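Bench notebook, finishing room
April 27, 2026

Table top, second go at the finish. Carrying over from the last entry: sanded back the cloudy patch at the window end, wiped down, left overnight. Grit was 320 by hand with the cork block, along the grain only. The machine sander left swirls in January and I don't want to chase those again.

Checked the top first thing with the raking lamp. No swirls. One shallow dent near the back edge, which I steamed with a damp cloth and the small iron. It came up most of the way. What is left can only be felt with a fingernail, so I am leaving it.

Oil is the Bristen hardwax, satin, from the tin opened in January. It had skinned over. Lifted the skin off in one piece, strained the rest through a paint filter into a clean jar. Used 30 ml for the whole top, which is less than last time. The tin says to put it on thin and for once I did.

Method, for whoever does the next one:
Pad folded small, no loose corners.
Start at the far side and work toward yourself.
Leave it 18 minutes, then buff off everything that will come.
Rags go flat on the rail outside, then in the water bucket. Not in the bin.

Room was at 18 degrees when I started. Door shut, fan off until the buffing was done, then fan on low.

Color is redder than the offcut suggested. The offcut was from the Plulevville boards and had been sitting in the dark under the bench, so it probably isn't a fair match. Side by side the top reads as a medium brown with red in it, the offcut closer to plain brown. I like the top better. If the shelf has to match, it should be cut from the same boards and left out in daylight for a couple of weeks before oiling.

Second coat tomorrow if the surface doesn't grab the cloth. If it does, wait another day. Two coats is enough for a work table. Kadrić asked for three on the order sheet but that was for the old product, which went on thinner. Need to write to them and check before the legs go on.

Cost so far is 425 including the boards, the oil and the new cork block. The block should really go under shop supplies. Will move it.

Sheen is still uneven depending on where you stand. From the door it looks flat. Down at table height the light catches it and the color goes pale in places.
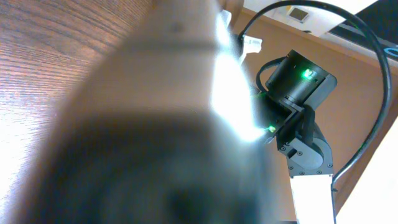
Table top at left, grain and sheen. Lighter toward the lower left from the reflection.

Grain lines are still easy to see through the finish, which was the point of going with oil over the varnish. Ran a hand across it after lunch and it felt a little dry along the front edge. That edge always drinks more. Give it a bit extra on the second coat and buff it last.

To do:
Clean jar, label it with the date strained.
Order filters, 2 left in the box.
Ask Carotent if the felt pads come in the smaller size.
Find the lid for the Bristen tin.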